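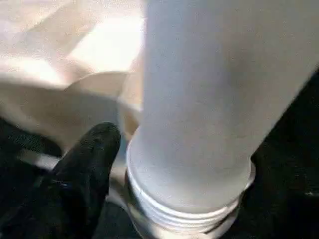
White cylinder and silver collar, threaded end

Threaded white diffuser and metal collar: is the thread sound, and what should go on it?

Fixings and Fittings > Lighting and small hardware

gilev_bench wrote:
I have a frosted white cylinder with a thread at one end and a short silver metal collar at the base. It came in a box of oddments from a house clearance with no paperwork. My reading is that it is the diffuser from a wall light or a small table lamp, and I intend to use it as one, on a Gilevwood backplate I already have.

Two questions.
1. Is a coarse moulded thread like this meant to be done up tight, or only to the point where it stops?
2. What lubricant, if any? I have silicone grease, petroleum jelly and candle wax in the workshop.

The collar turns about half a turn further than I would like before it feels seated. Then it binds. I have not forced it.

Ludlam wrote:
You have skipped a question. How do you know it's a lamp part? A frosted cylinder with a threaded end and a metal collar could equally be a bottle, a jar or the body of a pump dispenser. I can't tell from the photo, the far end isn't in it. Is it open or closed, and is there a cable entry in the collar?

gilev_bench wrote:
Closed and domed at the far end. The collar has a hole through the middle, 8 mm by the calipers. That is why I said lamp.

Ludlam wrote:
A dispenser collar has a hole through the middle as well. Closed and domed does make it less likely, as it would have to stand on its head. I'll go along with lamp for now.

SJoshi_repairs wrote:
Before anything else, establish the material. The advice is different for glass and for plastic. The finish in the photo is very even and I would not care to call it either way on that alone.

Quick checks:
Tap it with a fingernail. Glass rings, plastic gives a dull click.
Hold it against your cheek. Glass feels distinctly colder.
Look along the thread for a mould line. Both can have one, but on plastic it is usually finer and often sharp to the touch.

Do not use the hot needle test people recommend. It marks plastic, and with glass it tells you nothing you couldn't have had from tapping.

Seema Joshi

gilev_bench wrote:
Dull click. Not cold. I weighed it while I was at it, on the kitchen scales, and it came to well under 500 g with the collar on. I suppose it is plastic.

SJoshi_repairs wrote:
Then your first answer is: only to the stop, and barely that. Plastic into metal with a coarse thread will tighten itself up a little when the lamp warms, as the plastic grows more than the metal does. If you nip it up cold it will be very hard to undo once it has been through a few evenings of use, and the usual result is a crack running up from the first ridge.

Also check the lamp rating. An old fitting may say 40 W on the label, and people read that as permission to fit a 40 W filament lamp behind any shade that happens to screw on. The rating belongs to the fitting as it was sold. A shade from elsewhere isn't covered by it. Use a low-power LED.

Tern_and_Post wrote:
I disagree about barely to the stop. I have refitted a fair number of these in rented flats and the ones left slack work their way loose. Doors slam, lorries go by, the shade turns a little at a time. Hand tight, then stop. I have never had one crack from hand tight.

SJoshi_repairs wrote:
Your hand tight and someone else's are not the same measurement.

Tern_and_Post wrote:
Agreed, but "barely" isn't a measurement either.

LeifS wrote:
You are both discussing torque and the man has said it binds. That should be sorted out first.

A thread that goes on freely and then binds half a turn late has a few ordinary causes. Dirt or old grease packed in the bottom of the female thread. A burr or flattened crest on the first turn. A sealing ring that is missing, which lets it travel too far. Or the two parts never belonged together and the pitch is slightly off. In the last case it will start well enough and get stiffer with each turn, with no clear stop at all.

Which does it do? Free and then a sudden bind, or gradually stiffer?

Leif Söderlund

gilev_bench wrote:
Free, then sudden. I would say the last eighth of a turn.

LeifS wrote:
Then it is probably not the pitch. Clean both parts and look for a groove where a ring would have sat. Warm water and washing-up liquid, an old toothbrush, let it soak for 30 minutes. No solvent on the white part. Acetone will ruin most clear and frosted plastics, and white spirit is not much kinder to some of them. The metal collar can have whatever you like if it is off on its own, but try the mild stuff first or you may take off a lacquer you didn't know was there.

Dry it properly before you judge the fit. Water in a coarse thread makes everything feel smoother than it is.

Hobb wrote:
Candle wax. Rub it across the ridges and do it up. My father did every threaded shade in the house like that and they all still come off.

SJoshi_repairs wrote:
Wax is fine on a jar or a drawer runner. On a lamp it softens, creeps down and sets again in the collar. Petroleum jelly I would keep away from plastics altogether, as some don't tolerate it. Of the three he has, silicone grease, and a smear of it on the first ridge only.

Hobb wrote:
With an LED behind it there is hardly any heat to soften the wax. You recommended the LED.

SJoshi_repairs wrote:
Fair point. I would still use the silicone.

Tern_and_Post wrote:
I would use nothing. Grease collects dust, and a greased thread is one more reason for the shade to come loose. If a clean thread needs lubricating to go on by hand then something is wrong with the thread.

LeifS wrote:
I am with Tern on this one. Clean and dry.

gilev_bench wrote:
Update. Soaked and brushed both parts on Tuesday evening. There was a hard brown line in the bottom of the collar, old adhesive I think, in a shallow groove. I picked it out with a cocktail stick. It now runs down freely and meets a flat face, but there is some side play, enough to hear if I shake it.

So there should be a ring in that groove?

LeifS wrote:
Almost certainly. The brown line would be what was left of it, or what someone glued in to replace it. A flat ring or an O-ring in silicone, a section slightly deeper than the groove. It should be just compressed when the white part is home. That gives you the resistance Tern wants without anyone having to pull on the thread, and it takes up the expansion Seema is concerned about.

Measure the groove, not the thread. People measure the thread and order a ring that won't go in.

gilev_bench wrote:
Any preference for supplier? Strömberg list a mixed box of silicone rings, and there is one from Pimness at half the price with no sizes given.

Ludlam wrote:
If there are no sizes given you have your answer.

Hobb wrote:
I've had the Pimness box. The rings were all right. You do have to sort them yourself, and there were more of the tiny ones than anybody could use.

LeifS wrote:
Either will do if one of the rings fits. If the collar groove is an odd size, buy silicone cord and cut your own. A square cut, joined with a drop of silicone adhesive and left overnight. For a shade it doesn't have to be watertight. If this is going in a bathroom that is another matter, and a home-assembled fitting should not be going in a bathroom.

gilev_bench wrote:
Hallway. Dry.

Moss_Lane wrote:
Slightly off topic, but how are you all cleaning the frosted part? I have a similar shade on a Prulloteo lamp and every fingerprint leaves a grey mark. The one in the photo has a few faint smudges as well.

SJoshi_repairs wrote:
A frosted surface holds grease in the texture, so wiping moves it along. Wash the whole thing in warm soapy water off the lamp, rinse, and let it drain with the open end down. Don't spot-clean, you end up with a clean patch that shows more than the mark did. Cotton gloves for refitting if it bothers you.

No melamine sponge. It polishes the frosting and that can't be put back.

Moss_Lane wrote:
Too late on the sponge, but noted for the other one.

gilev_bench wrote:
Ring fitted, from the Strömberg box. The second size up was the right one, the first fell straight through the collar. The white part now goes down by hand, meets the ring and comes to a soft stop. There is no rattle and no grease on it. I will take it off again in February and see whether it has tightened.

Tern_and_Post wrote:
Put a pencil mark across the joint, on the collar and on the edge of the white part. If it creeps either way you will see it without taking anything apart.

gilev_bench wrote:
Done — on the side facing the wall.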